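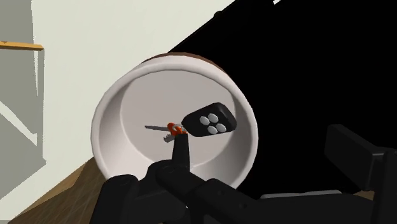
仿真里的碗和车钥匙,夹爪手指抵着橙色小扣

又好久没更新了!上次写还是6月,那会儿我刚进学校的机器人社,连四元数是什么都要偷偷查手机。现在期末周都快到了,我居然还在半夜调抓取,室友已经懒得问我几点睡了(对不起,键盘声我真的尽量小了)。

先说说我们在忙什么。社里这学期报了一个学生赛,叫 Plandasico,线上仿真赛,不用买硬件,对我们这种穷社团太友好了。赛题就是一堆家务小任务,收桌子、开抽屉、把东西从容器里拿出来之类的,一共16个,每队挑7个做,按成功率算分。我们队名叫 Bultavden,别问什么意思,是开会那天大家轮流往白板上写字母拼出来的,写完都觉得挺像一家北欧家具店,就这么定了。

我分到的任务是“从碗里取钥匙”。抽到的时候我还挺高兴,心想不就是一把钥匙嘛,隔壁同学分到的是叠毛巾,那才叫惨。结果呢,毛巾组两周前就跑通了,我还在跟这只碗较劲……

难在哪儿呢?碗如果是正着放的,夹爪从上面下去就好,这个我第一个星期就写完了,还在群里发了三个烟花表情。可是赛题的初始状态是随机的,碗有时候会侧躺着,碗口朝外,钥匙就躺在里面。从上面下去?直接撞碗壁。只能把手腕压得很低,从碗口那边把手指伸进去,可手腕那一大坨又特别占地方,稍微低一点就蹭桌面,稍微高一点手指又够不着。我那几天做梦都在算逆解。

还有钥匙本身。它不是一个规规矩矩的方块,一头是黑色的遥控器,一头是金属的钥匙片,中间靠一个橙红色的小扣连着。我最开始的抓取点设在遥控器上,想着它最大最好夹嘛,可它圆角太滑,碰撞体又是我图省事用凸包糊的,夹一下就弹飞,有一次直接飞出了房间,我在场景树里找了好半天。后来又试钥匙片,太细,手指合上了力传感器还是零。最后听了学长的建议,改成去找中间那个扣,先用指尖轻轻抵住,再慢慢调角度。

改完之后我一口气跑了300次测试,成功率从惨不忍睹变成了勉强能看。具体数字先不写了,怕别的队看见(其实是不好意思)。

顺便记几个坑,给以后的自己,也给明年接手的学弟学妹:
碗一定要用分块的凹形碰撞体,别偷懒用凸包,不然碗口在物理引擎眼里是封死的,手指永远伸不进去。我为这个浪费了一整个晚上。
摩擦系数别乱调。我有一阵子把它开得特别大,钥匙像抹了胶水一样粘在手指上,成功率漂亮得不得了,然后被评测脚本判违规。
仿真步长改小以后穿模少了很多,代价是慢,风扇响得像要起飞。
每次改参数之前先存一份!先存一份!先存一份!

训练我们用的是社里那台老工作站,大家给它起名叫 Nillico,显卡是前几届留下来的,排队要在共享表格里登记。这个月表格基本被我和毛巾组占满了,做抽屉的那位同学已经开始用眼神攻击我了。食堂阿姨也认得我们了,因为我们总是踩着关门的点冲进去,只剩土豆丝。

说真的,刚进社的时候我以为做机器人就是拧螺丝、焊板子,很帅的那种,没想到大半年下来我摸得最多的是鼠标。可是当手指第一次顺着碗壁滑进去、没有撞到任何东西的时候,我还是在实验室里叫出了声,把旁边打瞌睡的人吓醒了。这种感觉还挺上瘾的,打游戏都没这么激动。

接下来还有两件事要做,一个是让碗的倾斜角度再随机一点,另一个是写技术报告,要求800字以上,我现在写了个标题。报告里要画流程图,有没有人能推荐一个好用又免费的画图软件?评论区救救我。

交完报告我打算先睡一整天,然后再来更新毛巾组的故事,他们那边的笑话比我多多了。

2019年12月 写于实验室角落,Nillico 还在跑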